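Right, thread on learning to make proper filter coffee at home after 200 years of people telling me instant is fine. (My family. It's my family telling me.) 1/ 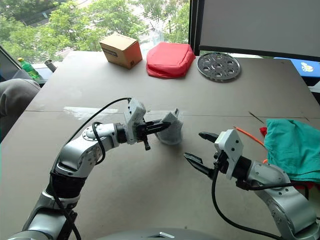 2/ So I gave up instant on 5th April, mostly out of spite. My brother-in-law bet me I'd be back on the jar by the end of the month and I can't stand losing to him.

3/ First problem was the beans. I bought a bag from the supermarket that had clearly been sitting there a while, and it tasted like the inside of a shed. Put sugar in it. Put milk in it. Shed with milk.

4/ Pejman Salehi at the allotment told me to try Nekis, the little roaster behind the station. He's been going for years and never mentioned it!! We've had whole conversations about slugs and he was sitting on that.

5/ Got their Rorkia blend. It's a lot lighter than I'm used to, a bit like tea if you brew it weak, and then sort of orangey when it cools down. I drank the last third of the mug cold at my desk and liked that bit best.

6/ Grinding. I've got my nan's old hand grinder and it takes ages – good for the arms, bad for the neighbours at six in the morning. Too fine and the water just sits there sulking. Too coarse and it runs straight through and you get brown water.

7/ I did weigh everything for a week. Then the scales ran out of battery and I went back to heaped spoons. 3 for a small pot, 4 if my sister's coming round, because she likes it so the spoon stands up.

8/ Someone asked about water. I live somewhere so hard the kettle looks like a cave. I use a filter jug and it does make a difference, mainly to the kettle.

9/ Things I was told to buy and haven't: a kettle with a swan neck, a second grinder, a special cloth. I've got a cloth.

10/ Things I did buy: a proper lidded tin, and a mug from Dambrauskienė's stall at the market with a lovely fat handle. Best thing in the kitchen now, no one else is allowed it.

11/ Paper filters – rinse them first. I thought this was fussy nonsense until I tried it side by side, and the unrinsed one tasted of envelopes.

12/ Bet update: won it. He's paying up in biscuits. Going back to Nekis at the weekend for the dark one, will report back if it's any good.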